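Koston Side Stage – my walk-round checklist, Thursday

Doors are at 5, so I started at 8 in the morning with a coffee and the same sheet we used at Pusport. If I ticked it, I looked at it myself. If there's a comment, please read the comment!

1. Stage deck and stairs
OK, with a fix. One leg on the upstage left riser was sitting on a folded bit of cardboard (really, folks?). Jarmo Seppälä swapped it for a proper base plate. The stairs got fresh white tape on every edge and the handrail doesn't wobble anymore.

2. Roof and rigging
OK. Tags are on all the motors and the safety wires are fitted on every light I could get to. Reijo Huttunen went up for the rest and signed his own line. The banner on the back truss has to come down if the wind picks up – Reijo makes that call, and please don't argue with him about it.

3. Power
NOT OK at first look, OK by lunch. The cable run behind the monitor desk crossed the walkway with no ramp over it. We had spare ramps in the Van Leeuwen truck the whole time, under the drum carpet. Test buttons pressed on all the breakers, all tripped the way they should. The generator fence is locked and Kalevi Nieminen has the key.

4. Crowd barrier
OK. I leaned on every joint like somebody who really loves the headliner. Two bolts were finger tight, so I put a wrench on them. The pit gate opens outward and stays clear, which means no flight cases parked there, not even for five minutes.

5. Exits and capacity
The side stage field is signed off for 2866. The little acoustic tent is 338 and that's a hard number, so the clicker person needs to be there before the first song. Exit C had a merch table creeping into it. I asked Dredero's people to move it and they were lovely about it.

6. Fire
OK. Extinguishers are in date, pins in, one at each side of the stage and one at front of house. The one by the catering tent was hiding behind a stack of water, so I've moved the water.

7. Sound levels
Still open. Imre Kelemen wants to do one more reading at the fence during the second soundcheck. Free earplugs are at the info tent and the bowl was full when I went by. Take some!

8. First aid and radios
OK. Irja Tikkanen runs the medical tent and she's on channel 8. I called her from behind the stage and from the far parking lot, and she heard me fine both times.
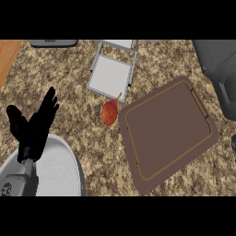 The spare radio batteries are with me at front of house, so come and swap yours before the first band goes on. I'll walk the whole thing again at 4 and add Imre's reading under item 7 once I've got it.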